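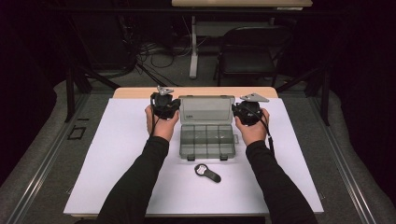

Translucent organizer box, lid open.

Trulero Storage & Sorting FAQ
Last updated 2019-06-26

Quick answers, we get the same emails a lot. If yours isnt on here use the contact form.

Which box do I need for beads?
Small compartments, fixed walls. The Trevik is the one most bead people buy. Seed beads creep under removable dividers, every brand, ours too. If you mostly have larger beads (6mm up) dividers are fine.

And for screws, washers, that sort of thing?
Gethin. Thicker walls, stronger latch. Heavier to carry when full, obviously. Don't fill every compartment with steel and then lift it by the lid.

Fixed or removable dividers?
Fixed if the contents are tiny. Removable if you change hobbies a lot. You can pull dividers out of the Masen but not the Trevik.

My dividers are too tight to slide in.
Normal when new. Warm water for a minute, dry, try again. Push straight down, not at an angle. No oil please, it gets on everything and paper labels fall off.

My dividers are too loose.
Check they're in the right way up, there is a thin edge and a thick edge. Thick edge goes down. Still loose? Send us a message with your order number, we'll mail replacements.

Do you sell dividers separately?
Yes. Packs of 58. Masen only.

Do you sell lids separately?
No. We used to. Too many sizes, too many returns.

The lid won't stay open.
Depends on the box. Trevik lid goes to upright and stops there. Gethin folds all the way flat. If a Trevik lid flops forward the hinge pin has probably worked out on one side, press it back in with your thumb.

Can I leave it in the car?
Winter yes. Summer, we wouldn't. Clear plastic warps on a hot dashboard and then the lid never closes right again. Not covered by the warranty, sorry.

Dishwasher?
No. Lukewarm water, dish soap, soft cloth. Let it dry with the lid open. No acetone or nail polish remover, it clouds the plastic right away.

How do I get old label glue off?
Cooking oil on a paper towel, leave it ten minutes, wipe, then soap. Dont scrape with a blade.

What labels stick best?
Plain paper address labels on the outside. Vinyl if you handle the box every day. Masking tape and a pen works too, plenty of people do that.

Is it food safe?
Not tested for food. Use it for tea bags in wrappers if you like. Nothing loose.

Pills?
Please no. No child lock on any of our boxes, and some medicine has to stay in its own bottle.

Can I keep silver jewelry in it?
Sure, add an anti-tarnish strip and change it when the packet says to. Chains tangle, one per compartment.

Do the boxes stack?
Same model on same model, yes. Gethin on Trevik no, the feet don't line up. Keep the heavy ones at the bottom.

How do you sort a big mixed lot?
Pour a little on a tray, not the whole jar. Sort by size first, color after. People do it the other way and end up starting over. We did a 3,000 piece button lot in the shop in April and size first was much quicker.

Is there a discount for schools or clubs?
Orders of 300 boxes or more, write to us before you order. Can't apply it afterwards, the system wont let us.

How long does shipping take?
Leaves us within 2 business days. After that it's up to the carrier. Tracking number comes by email, check spam.

My box arrived cracked.
Photo of the box, photo of the packaging, order number. Don't throw the packaging out until you hear back. We replace, you don't need to send the broken one.

Can I return one I've used?
Unused only. If you just opened it to look that's ok.

Is the Masen coming back in the large size?
We're asking the factory. No date yet. Sign up for the stock alert on the product page and you'll get one email when it's in, then nothing else.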